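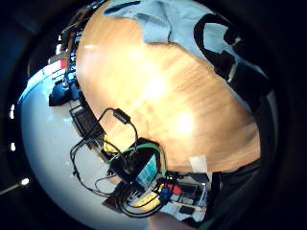

Zero: the software side, in pictures

Welcome to the gallery page for Zero, which is my long-running attempt to write the perception and planning code for a small gripper without losing my mind. I keep the code itself over on the Gredwood pages and put the visual stuff here, with a few words to go with it. If you came over from the Grircombe meet-up listing, hello! The page gets updated when I remember, so expect gaps.

Zero is split into parts that talk to each other over plain messages. Ladefoged is the vision part and takes in wide-angle views, straightens them out and decides what's table and what isn't. The planner takes that answer and works out a path for the gripper. Then there's a viewer I wrote in a hurry one August and have been apologising to my future self for ever since.

Wide view, wooden table, lots of cables
Everything bends at this width. The table edge comes out as an arc, and if you feed that straight to a line finder it tells you very confidently that there's no table at all. Ladefoged now undoes the curve first and looks for edges second, which sounds obvious and took me ages. The dark ring round the outside gets masked off before any of that, or it's picked up as the strongest edge going.

There are also two white patches of glare on the wood. My first segmenter called patches like that paper, every single time. The real bit of white paper or label is down towards the right, near the cluster of electronics, and telling the two apart is now one of my regular tests. The trick so far is to look for a hard border: glare fades out at the sides and paper mostly doesn't. I'm sure there's a table somewhere that will prove me wrong.

Then the cable – the long black one that loops up over the wood and hangs off the side. I used to fit boxes round everything, and a box round a loop like that swallows half the table. The planner then refuses to go anywhere near it, quite reasonably. Cables are stored as chains of short pieces now, so the middle of a loop can count as free space. The green one curled round the black box is still a pain, as it hugs the thing it's next to and the two get merged more often than I'd like.

Soft things get their own label. The light blue fabric with the black strap lying across it is a good hard case: the folds throw up edges all over the place, and the strap looks an awful lot like more cable. I've been trying a width check (straps are usually fatter) and it helps a bit, though close to the lens everything is fatter, so I need to do the check after straightening. That's on the list.

A few numbers for people who like them
The test set stands at 788 frames, of which 106 are marked up by hand. The vision part manages up to 10 frames a second on my old laptop, and the planner is quick enough that I've never bothered to time it. Ladefoged is 3215 lines at the moment and I'd love it to be shorter.

What I'm on with now
Mostly the viewer. It draws the free space in one colour and the "don't know" space in another, and I'd picked two greens that I couldn't tell apart in the evening. After that I want replay to start from any frame (at present it has to run from the beginning – so much tea has been made). Hands are next. Blurry pale patches at the bottom of a view get labelled "unknown", and the planner should keep well clear of those.

Last updated 30 September 2018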